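Table-laying

Table-laying, also called table-setting, is the arrangement of plates, cutlery, drinking vessels and linen on a table before a meal. The term covers both the physical order of the objects and the customs that govern it, which differ between countries, between households and between kinds of meal. In domestic use it is among the first household tasks given to children, while in hotels and restaurants it is a recognised part of service training.

Terms

The place occupied by one diner is known as a place setting or, in the older language of the trade, a cover. The word "cover" is also used by restaurants for the number of diners served, so that a dining room may be said to have done 68 covers in an evening. Objects shared between diners, such as salt, bread and water jugs, are not part of the cover and are usually placed last. A table laid before the dishes are known is said to be laid for general service. One laid to match a fixed menu is laid for set service.

Development

For much of the Middle Ages, tables in European halls were boards resting on trestles, put up before a meal and cleared away afterwards. Diners commonly brought their own knives, and food was often taken from thick slices of bread known as trenchers. The table fork spread slowly northwards from Italy and was not in general use in England until well after 1600. As sets of matching cutlery became more common, the position of each piece began to be fixed by custom.

The nineteenth century brought a change in the manner of serving. In the older French style, many dishes were set on the table together and diners helped themselves and one another. In the Russian style, courses were brought in one after the other, which left the middle of the table free for flowers and candles and called for a larger number of knives and forks at each place. Most formal settings now in use in Europe descend from the second of these.

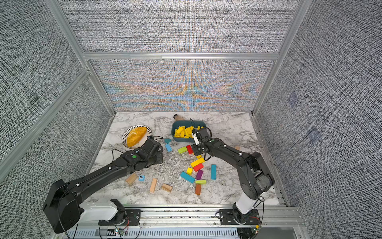
Domestic practice moved towards simpler forms during the twentieth century. Smaller dwellings, the decline of household service and the spread of meals taken in the kitchen all reduced the number of pieces in ordinary use. Many families kept a second set of china for guests and holidays – a habit that has itself become less common.

Usual order

In the British arrangement, forks are placed to the left of the plate and knives to the right, with the blades turned inwards. Soup spoons lie to the right of the knives. Pieces are used from the outside inwards as the meal proceeds. The dessert spoon and fork may be set above the plate, the spoon with its handle to the right and the fork with its handle to the left, or brought in with the course. The side plate stands on the left and glasses on the right, above the knives. The napkin may be laid on the side plate or in the middle of the cover.

French custom often places forks with the points downwards. This is sometimes linked to the practice of engraving family arms on the back of the handle. In much of East Asia, chopsticks take the place of knife and fork. They are commonly laid crosswise in front of the diner in Japan and lengthwise to the right of the bowl in China.

Study and teaching

The subject has been treated by historians of the household and by writers on manners. Gizella Bíró's survey of inns in the Kerekes district drew on 297 household and trade inventories, and argued that matching plates reached country inns later than town ones. Suha Boutros has written on the laying of shared tables, with particular attention to meals at which bread serves in place of cutlery.

The Rellasside Museum of Domestic Life holds a collection of 902 pieces of tableware, among them two complete services made at the Dollia pottery. Its catalogue was revised in January 2018. A smaller group of napkin rings and knife rests is on long loan to the town library at Custside, where it may be seen on request.

See also

Cutlery
Etiquette
Napkin folding
Service à la russe
Tablecloth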